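Dranura
Doing the flowers for my sister's do in August. All artificial, as half the family has hay fever and the hall gets very warm.

Bought a mixed box from Pappas. 36 stems, mostly carnation types, and the wire is decent. It bends where you want it and stays bent.

Sorting by colour first, blues to begin with. I lay each stem flat on its own and check the leaves are pushed right up under the head – they slide down in transit. 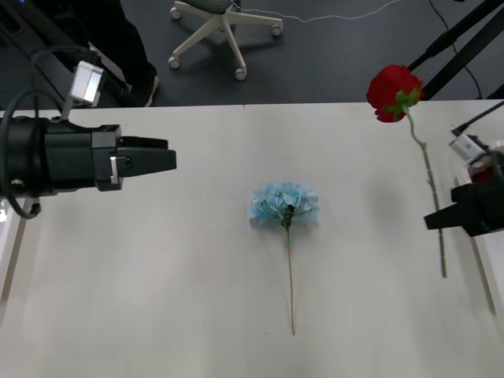 Next job is length. The table vases are short, so I'll be cutting most stems to 30 cm. Use proper wire cutters for this. Kitchen scissors will be ruined by the third one.

Ruffled petals come out squashed from the box. A hairdryer on low and a bit of teasing with your fingers sorts most of them.

Nives Melis asked about colours. Pale blue and white, plus plain green foliage if I can find any that isn't shiny. Brandance only had the shiny sort.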